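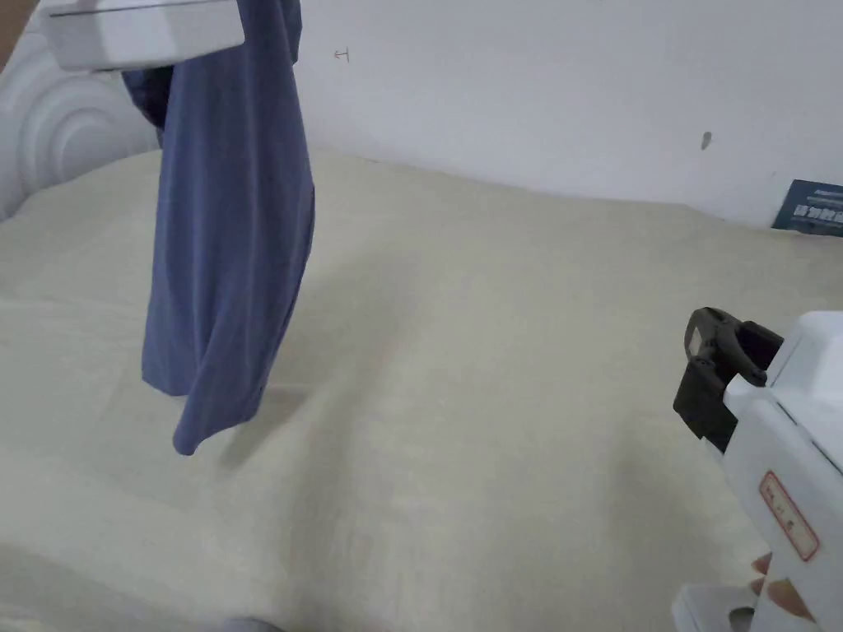
A blue cotton garment held above the bed by one hand-held gripper, with a second at the right.

Comparing hand-held grippers on metal parts says little about how they cope with laundry. At Kirkerau, Adi Gunawan spent most of March setting two finger designs against each other on soft goods, using the same white housing and the same operators. The first, called Plendau, has a narrow tip. The second, Pasaribu, has a wider pad and a stiffer pivot.

Each design was put through 600 picks. Closing force was capped at 36 newtons, and the operators were told to work from the bed surface and let the garment hang before moving it. 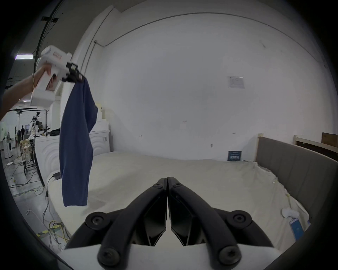 Photograph: Jollomwood

Plendau was quicker to get under a hem. It also dropped more garments once they hung free, mostly when only a single layer had been caught. Pasaribu lost fewer but tended to pick up the sheet as well – a fault that costs time, as the operator has to open the jaws and start again. 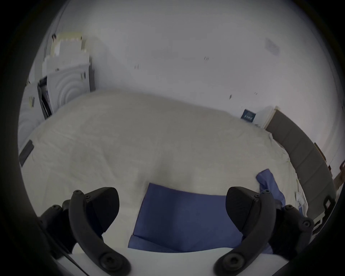 Folding was scored separately from picking. Gunawan's rule is that a fold counts only if the near edge lies flat without a second pass. A piece such as the dark blue one between the fingers, its near edge turned over into a lighter band, can be judged from the wrist view alone; the crumpled cloth to its right cannot. Such cases went to the head camera, which saw less of the fingertips but more of the cloth.

The full log runs to 2274 entries, including retries. Gunawan now wants a softer pad on the Pasaribu finger and will repeat 50 of the failed picks with it, starting on 13th April.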